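The letter from Keogh's came on a Thursday, and by the weekend the whole of Bollden knew that Aunt Brenda had left her house to both of us, which was her last joke and by some distance her longest.

Gráinne Brennan and I had not spoken for eleven years. We were cousins, we had once shared a bicycle, and we had fallen out over a trifle. I mean the pudding. It had been my trifle, made in my bowl, and she had told a table of relations that it tasted of wet cardigan. She says now that she said "a bit like". I was there.

Brenda Riquelme had been at that table as well. She'd married a man from Valparaíso, buried him, kept the name and come home to Bollden with his hats. She ate two helpings of my trifle that day and never said a word on either side, and I took this for loyalty. I later learned that Gráinne had taken it for pity.

The will was short. The house was ours in equal parts on the condition that we cleared it together, in person, with no third party and no solicitor sitting between us like a bolster. Mr Keogh read this out with his eyes on the radiator.

"What if one of us doesn't come?" I asked.

"Then it goes to the bowls club," he said.

I have nothing against the bowls club, but I wasn't going to buy them a roof.

## The front room

We met on the step. Gráinne had grown her hair and brought her own gloves.

"You look well," she said.

"So do you," I said, and that was the morning's conversation used up.

The front room took until lunch. Brenda had kept every newspaper in which anyone she disliked had appeared, with the person circled, and it was slow work because we had to stop and read them. The man who used to run the post office had been circled nine times, once for winning a marrow contest. We found the hats. We found a drawer full of keys, none of which fitted a thing in that house, and a savings book from the Ulon Building Society with £1,361 in it and a note tucked inside saying *For the fence, if he ever apologises.*

"If who ever apologises?" said Gráinne.

We both looked out of the window at next door. Next door was having a new gutter fitted and looked like a man who had apologised for nothing in his life.

"Well, that's ours then," I said, and she laughed, and then remembered herself and went off to do the stairs.

## The kitchen

I'd been dreading the kitchen. It's where the bowl was.

I had left it behind on the day of the trifle, on principle, and then been too proud to come back for it. It was cut glass, with a chip near the foot that I could have found in the dark. I'd thought about that bowl a good deal over the years, mostly at Christmas, when I served my trifle out of a thing that was meant for salad.

It wasn't in the cupboards. It wasn't under the sink with the jam jars, or on top of the dresser with the dead wasps. Gráinne went through the larder calling out dates. Brenda had a tin of peaches older than either of our marriages, and it had outlasted one of them.

"Did you try the fridge?" she said.

"Why would it be in the fridge?"

"She kept her reading glasses in the fridge."

This was true. She said it made the news easier to take.
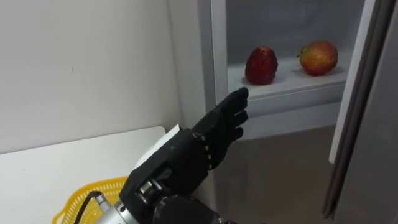
## What was in the fridge

It was at the back, behind the pickled beetroot. It had cling film over the top and a label in Brenda's square capitals. TRIFLE, it said. EAT THIS WHEN YOU ARE BOTH IN THE ROOM.

We stood and looked at it for some time.

"She can't have," said Gráinne. "She's been gone three weeks."

"She had help in. She could have had it made."

"By whom?"

There is only one place in Bollden that would make a trifle to order, and that's the Brosent Tea Rooms, where they use tinned custard and call it a house recipe. I lifted the film. I won't describe the smell in detail, but the custard had let go of the cream and the sponge had let go of everything.

"We don't have to eat it," I said.

"It's practically a condition of the will."

"It isn't. I read the will. It says clear the house."

"It's in the house," said Gráinne.

She got two spoons. I want it understood that I didn't believe she would do it. I think she didn't believe I would, either, and it was on this basis that two grown women, with a pension between them, each put a spoonful of three-week-old trifle into their mouths and stood in a cold kitchen staring one another down.

I held out longest. I'd like that written somewhere.

When she had finished with the sink, Gráinne wiped her face on a tea towel printed with the bridges of Wales and sat down on the floor.

"Wet cardigan," I said, when I could.

"No," she said. She thought about it, because she has always been fair, it's one of the most annoying things about her. "No. Yours was much better than that."

## Afterwards

We washed the bowl in the hottest water the boiler would give us, and then again. Under it, when I lifted it out of the fridge, there had been an envelope. I'd put it in my apron and forgotten it, what with one thing and another.

I opened it on the back step. Gráinne read over my shoulder and breathed on my neck as she did when we were seven.

*Girls,* it said. *It did want more sherry. I should have said so at the time and saved us all the bother. The good sherry is behind the boiler. Do not let Keogh have any, he waters it down and then complains.*

It was behind the boiler, and it was warm, and there was most of it left. We had it out of egg cups, the glasses being already in boxes. Gráinne asked if I still put in the bananas. I said I did. She said she had never been sure about the bananas, and I said she was free to hold that view, and we left it there.

We'd only done half the upstairs by dark. The number 305 goes from the corner at ten past and she missed it, so I drove her home, the bowl on her lap with a coat round it. She went on holding it after I had stopped the car.

"I could have it till Christmas," she said. "And then you could have it."

"It's my bowl, Gráinne."

"I know it's your bowl."

Next door's curtain had moved when we were locking up, and she brought this up now, by way of changing the subject. She thought we should put the fence up anyway. She thought we should put it up a foot higher than he'd like.

I said I would bring a tape measure on Tuesday.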